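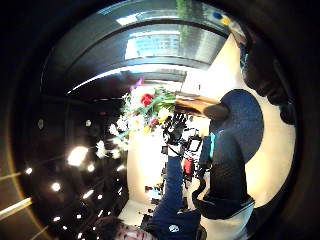
玫瑰那一束，牛皮纸包着，天花板上的灯开着。

28/05/2024

早上六点多醒，没再睡着，干脆起来把厨房的水槽刷了。昨晚泡的两个玻璃瓶还在里面，瓶底那圈水垢用白醋泡了一夜，拿长柄刷转几下就掉了。高的那个瓶口有个小缺口，以前没注意，摸到才知道，不割手，转到靠墙那边用。

今天主要的事是花。Ludmila 退休，下午在 Ondieki 那边吃饭，花归我管。上星期 Sharon 在群里收钱，收到 200，花上面给我 100，其余订蛋糕和饮料。我说够了，后来也确实够。

出门前喝了粥，吃了半个咸鸭蛋。坐 42 路到市场，车上人不多。到市场是八点半，外圈卖菜的已经摆满了，花在最里面，要穿过卖鱼的那一段，地上都是水，我穿的布鞋，鞋尖湿了。

我一般在 Niller 买。他们家贵一点，但花是当天早上到的，叶子也肯帮你打掉。看店的还是 Intan Halim，她在剪一大捆满天星，让我自己先看。红玫瑰有两种，一种颜色偏暗，花瓣边上发黑，一种是正红。我要了正红的。捏了捏花托，是硬的。花托软的买回去第二天就低头，三月份给妈妈买的那束就是这样，白花钱。

原来想全用玫瑰，Intan 说全用玫瑰太像求婚。我想想也对。Ludmila 平时喜欢杂一点的，她办公桌上常年放个旧杯子，里面插什么的都有，有时候是从路边折的。所以最后以白花为主，里面有玫瑰，再加一点紫的和小的偏粉的红花，黄色只要一点点，绿叶多给些。紫的我本来想多拿，但是那一桶里好几枝都有点蔫，只挑了好的。

包装选了牛皮纸。店里还有一种带银边的玻璃纸，响得厉害，拿在手上走一路响一路。牛皮纸安静，沾了水会软，所以花杆下面先裹湿棉花和保鲜膜，外面再卷纸。Intan 卷得很快，斜着一转，一折，完事。我在家试过，总是上面太紧下面太松，最后花全挤在一块儿。我问她诀窍，她说先把花杆拧成螺旋，手里那个点不要动。我又试了一下，那个点还是动了。

付钱的时候正好剩一点零头，我拿来买了一把尤加利，算自己家的。收据夹在这个本子后面了，回头要给 Sharon。

十点多回到家，先把花连纸一起放进水桶，搁在浴室地上，窗帘拉上。那边凉快。然后去弄尤加利，把下面的叶子捋掉，斜剪，插在有缺口的那个瓶子里。手上全是那股味道，洗了两遍还有。中午切西红柿的时候闻着怪怪的。

中午吃西红柿鸡蛋面。吃完睡了 30 分钟，闹钟响了才起。

下午打了车去，没坐公交，怕挤着花。司机问是不是过生日，我说退休，他说他还有很多年。路上我把花放在腿上，纸的底下有点潮，裤子上印了一小块，到了以后差不多干了。下次保鲜膜外面应该再扎一根皮筋。

到了以后 Sharon 在摆椅子，Hamisi Kombo 在跟店里的人讲蛋糕什么时候端上来。蛋糕是 Skasska 订的，盒子太大，冰箱的架子抽掉一层才放进去。Hamisi 说要不要把花放在蛋糕旁边，我说不要，花粉会掉，还是放在门口那张小桌上，等人来了再拿。

趁人没齐，我把外面几枝理了理。有一枝白的在车上压弯了，抬不起来，我把它往里塞，靠着玫瑰，勉强撑住。最外面的叶子有一片破了，揪掉。纸口往下翻了一点，不然玫瑰陷在里面。弄完以后白花往一边斜得比较多，正面看有点歪，我转着看了几个方向，最后定了玫瑰朝前。Sharon 说歪着好看，我不太同意，但是时间也到了。

灯光下面颜色和店里差别很大。店里是白灯，白花看着发青，到了这里就偏黄，暖一些。玫瑰倒是在哪里都红。

Ludmila 来得比说好的早。她穿了一件平时不穿的外套，进门先问是谁家办事这么热闹。花是 Nyokabi Mabula 送的，大家事先说好的，她跟 Ludmila 同一个组时间最长。Nyokabi 准备了几句话，写在手心大的一张纸上，后来没看纸，讲了一半就不讲了，直接把花递过去。Ludmila 接过来先闻玫瑰，说没什么味道。是没什么味道，现在店里卖的玫瑰大多不香。然后她又闻了白的那边，说这个有。

吃饭的时候花没有地方放。桌上全是盘子，放椅子上又怕有人坐。后来问店里借了一个装冰的桶，灌了半桶水，连纸一起立在里面，搁在墙角。我中间过去看了两次，第二次发现水太满，纸已经湿上来一截，倒掉一些。

菜里面烤茄子最好，鱼一般，咸。米饭添了一次。Hamisi 讲了以前仓库那台打印机的事，我听过好几遍了，不过 Ludmila 在旁边一直纠正他，跟他讲的完全是两回事，这次反而有意思。蛋糕切得大小不一，我拿到的是边上那块，奶油多，没吃完。

散的时候七点刚过。Ludmila 问我这花回去怎么弄。我跟她说了几条，怕她忘，又发了信息：

- 纸今晚就拆掉，棉花也拆掉，不要连着插。
- 花杆再剪一刀，斜的，水里不要泡着叶子。
- 玫瑰外面那层有点皱的花瓣可以剥，里面的不要动。
- 水每天换，瓶子也冲一下。
- 不要放在水果旁边。

她说她家没有那么大的瓶子，可能要拆成两份，玫瑰放客厅，小的放厨房窗台。我觉得可以，紫的那枝本来就矮，跟玫瑰放一起也看不太到。她又说牛皮纸她要留着包书。

回来坐的公交，等了很久。到家把水桶洗了倒扣在阳台上，浴室地上有几片叶子和一截断掉的花杆，扫了。裤子换下来泡着，布鞋拿到窗外晾。尤加利还在餐桌上，味道淡了一些，开着窗睡应该没事。

把 Sharon 的收据拍了发过去，她回了个收到。蛋糕那边好像超了一点，她说明天再算。

Watetti 的快递今天又没送到，查了一下还停在中转站。里面是那把新的花剪。今天用的还是旧的，弹簧松了，剪粗一点的杆子要夹两次，断面都是扁的。明天下午如果还没有消息就打电话。

另外记一下，洗洁精快没了，白醋也只剩一个底。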